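3. Folding on a shared surface

Household laundry has a modest literature, most of it about washing. The folding stage is usually given a sentence, on the understanding that everyone knows how to do it and would prefer to be doing something else. In the Polstead survey, which drew roughly 1,000 returns, folding was the chore most often described as "done" by people whose clean clothes were still in a heap.

We treat a garment as having three conditions: heaped, spread and folded. The middle one matters most and gets the least respect. A sleeveless shirt laid flat (Figure 3) takes up the front half of a large table, which leaves little room for whatever is waiting beside it. 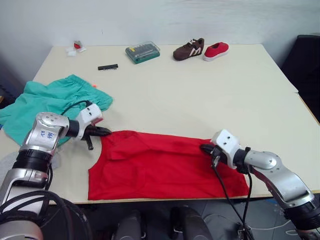 Why spread a garment out at all if it is only going to be made small again? Creases that go into a fold tend to stay there, and a sleeve or strap lost inside the bundle will throw out every fold made after it.

The Nunstead guide recommends clearing the table first. Few households comply. In the Plaltlow diaries, the table used for clothes was also the table used for bills, repairs and dinner, and the clothes were generally the last to be given a place. Our coding sheet therefore records the neighbours of a garment as well as the garment.

Colour helped our coders more than cut did. A teal garment is easily followed from one heap to the next, though what it might be once unfolded is another matter. Where a cloth was bunched at one end and creased across the middle, we entered it as heaped and left the garment type blank.

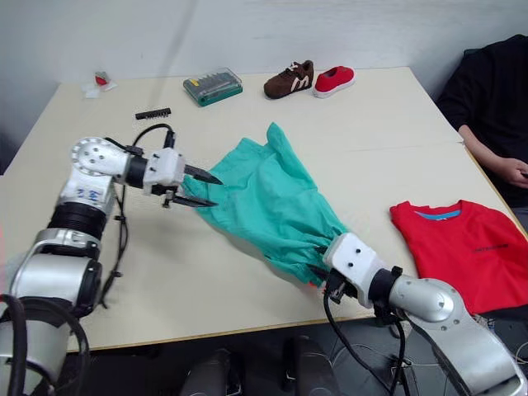
3.1 Neighbouring objects

Mixed surfaces are where tidy theories of tidying go to lie down. A sock, a T-shirt and a crumpled cloth may share a tabletop with a case of tools and a strip of screwdriver bits, and each has a fair claim to be there. Under the Dudás scheme, the tools would be removed before any cloth was touched. We found the scheme sound and almost entirely unused.

Edges deserve a note. Clothing put down in a hurry drifts outward, and a shirt draped over the end of a table is halfway to the floor. We scored overhang separately from folding, having spent 2 meetings failing to agree on whether it was a kind of untidiness or merely a kind of storage. 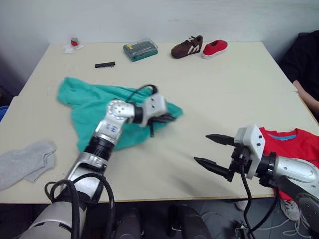
One diary keeper objected to the scoring altogether, writing that a sock on the table was a sock whose whereabouts were known, and that this put it well ahead of its partner. We have kept the overhang score but now report it without a penalty.

Last updated: March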